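1/ right, quick thread about the under 11s and the tournament in August, because the group chat is a mess and I've answered the same thing all morning

2/ yes it's still on. yes it's at Susville. no, NOT the school field, the rec ground behind it. Same gate as last year, the one by the allotments

3/ first whistle 9.20, so kids there for 8.40 please. changed, boots on, shin pads IN the socks. Last time we had three of them padding up while the other lot were already kicking off

4/ we're in a group with Windulov Juniors, Fang Rovers and the Susville B side. Windulov are good. Really good. they passed us to death in the spring and I've still not got over it

5/ format is 7 a side, ten minutes each way, straight turn round. rolling subs. everyone plays in every game, that's how we do it and that's not changing for a trophy

6/ before anyone messages me. EVERYONE. Every game.

7/ squad list went out last night. If you're name's not on it and you think it should be, you probably didn't reply to the availability thing. Message me before tea and I'll sort it

8/ Mingxuan Qiu is running the day with me. He's got the first aid bag, the bibs and most of the patience. If I'm on the touchline shouting at nobody in particular, go to him

9/ Weidong Lei has gone and got us a new kit sponsor!! Woltitex. They're paying for the lot, shirts shorts socks, and a keeper top that fits an actual child

10/ 840 quid's worth. for a team that's been sharing a set of shirts with the under 12s for two seasons. I had to read the email twice

11/ they didn't even want the big logo. Small one on the front, our badge stays where it is. Huge thanks to them and to Weidong, who just rang up and asked

12/ colours: staying green and white. I know there was a campaign for orange. The campaign was four children and one dad

13/ numbers. We are doing numbers out of a hat at training. I will not be taking requests for 7. I will not be taking requests for 10. Last year's number 7 is aware of this and is taking it badly

14/ kit does NOT go in the tumble dryer. cold wash, hang it up. the printing comes off, ask the under 9s

15/ fundraising bit. The bake sale made £151, brilliant, thank you all. that covers our entry and the pitch fee for the friendly, and what's left goes towards new footballs. Ours are bald

16/ someone's left a cake tin, round, blue lid. It's in my boot. It'll stay in my boot until claimed, I'm not driving it round the village

17/ training this week is 2 sessions, both 6pm, both on the top pitch. Bottom pitch is shut for reseeding so please keep little brothers and sisters off it. There's string up. They can see the string

18/ we're working on throw ins. I know. But we gave away five foul throws in one match and the ref started laughing

19/ also corners. We've got one corner routine and it's called Banana and I can't say any more than that on here 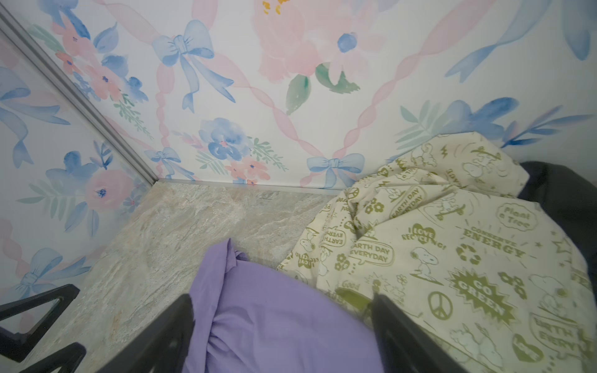 20/ lifts to Susville. So far I've got room for three in mine and Mingxuan can take two. Parking is tight and they'll wave you into the far field if you're late, so share if you can

21/ bring: water (lots), sun cream already ON, a hat, something to eat that isn't just crisps. There's a burger van but the queue last year was longer than our semi final

22/ gazebo is sorted. Chairs aren't, bring your own. Dogs on leads, the organisers were quite firm

23/ parents on the touchline, usual rules. clap both teams, leave the ref alone, don't coach my left back. He's got me for that and he doesn't listen to me either

24/ if it rains we play. If there's thunder we don't. I'll post on here and in the chat by 7 in the morning if anything changes

25/ subs for next season. Same as this one, pay when you can, and if it's a stretch have a quiet word with me or Mingxuan. No child misses out over money, and it goes no further than us

26/ we could also do with another keeper. Ours is lovely but wants to play up front "sometimes" and I did promise. If you know a kid who likes diving about in mud send them along, first few sessions are free

27/ think that's it. no, wait, photos. New kit team photo is straight after the second training session so clean faces if possible. If your child isn't to be in pictures just tell me and they won't be

28/ ok off to pump up some very bald footballs. Replies on, be nice, and somebody please come and get this cake tin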